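Setting up a two-bin picking task for a student robotics club

This page is for second-year members of the Trerier robotics club who are taking over the picking bench for the July demonstration at Pevside. It covers laying out the bins, choosing the objects, teaching the first few grasps and logging the results. It doesn't cover starting the arm or the safety test, which you must have passed before you touch the pendant. Treasa Mulligan signs those off.

What you need

Two sheet-metal bins of the same size
A bar clamp
Flat acrylic sheet, protective paper left on
A mixed set of small objects
The club laptop with the Prasora scripts installed
The bench logbook

1. Level the bins

Put both bins on the table with their long sides touching. The arm picks from the front bin and places into the back one. Slide acrylic sheet under the bins where they rock and press on each corner in turn. If a corner moves, shift the sheet and try again. Leave the paper on the acrylic, as bare sheet slides about on the wood.

Clamp the two bins together at the left corner. Tighten the clamp by hand until you can't twist one bin against the other. Don't use a lever on the handle. The sides will bend, and we have already straightened one bin this year.

Keep the clamp on the left. The arm comes in from the right, and with the clamp on that side it loses a good part of its reach.

2. Measure the bin floor

Jog the closed gripper down over the middle of the front bin until a sheet of printer paper only just slides beneath the fingertips. Save this height as floor_z. Do the same near each of the four corners. If any corner differs from the middle by more than 3 mm, go back to step 1.

The bin walls slope, so the floor is smaller than the opening. Enter the floor size in the script and leave the rim size alone. Last year's group used the rim, and the arm spent an afternoon pushing its fingers into the side walls.

3. Choose the objects

Pick things that fail in different ways. A set of wooden blocks will give you a lovely success rate and tell you very little. You want something soft, something round that rolls, something with an awkward outline, something hollow and something with wheels. Most of our set came from the toy shelf of a charity shop, plus a few things from the kitchen cupboard.
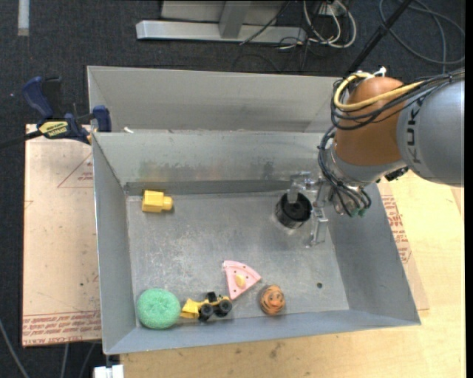

Spread the objects out for the first session. Leave enough room for a finger to go down on either side of each one. Piles come later, once the single grasps are working. Some objects will end up against a wall whatever you do, and you should leave them there, because the script needs to learn when to give up and move on to the next.

4. Teach the grasps

Each object gets at least one taught grasp. For solid objects, put one finger on each side, close to the middle, and come straight down. Stop 5 mm above floor_z.

A cup is different. Put one finger inside and the other outside, and close on the wall. This works with cups wider than the gripper can open, and the cup stays upright. Check three things before you save it:

The inside finger doesn't touch the bottom of the cup.
The outside finger stops short of the bin floor.
The fingers are square to the wall, so the cup doesn't turn as they close.

Use low force for anything that squashes. Sponges are easy to pick up and slow to let go, so add a short pause after the gripper opens — half a second is enough.

Toy vehicles should be gripped across the body. Gripping along the length tends to catch a wheel, and the vehicle then rolls out as the arm lifts.

5. Run and log

Run at the slow setting until you have a full bin cleared without a stop. One person watches the arm with a hand near the stop button, and another writes. Swap over every 64 attempts, or sooner if the writer's hand gets tired.

For each attempt write the object, the grasp number and one of these: held, slipped, missed, blocked. Don't invent new words. The Mac Mathúna group wrote up 684 attempts in the autumn and had to throw out part of the log over entries such as "nearly".

The target for July is 600 logged attempts on the final object set. If you change an object, its count starts again from zero.

6. Before you leave

Park the arm, close the script and copy the log to the shared drive. Check that no cables have worked their way in front of the fingers, and if they have, leave a note in the logbook and don't retie them yourself. The bins stay clamped between sessions. If you find them undone, repeat steps 1 and 2 before running anything.

Page last changed Tue 16 April. Corrections to Treasa, preferably in writing.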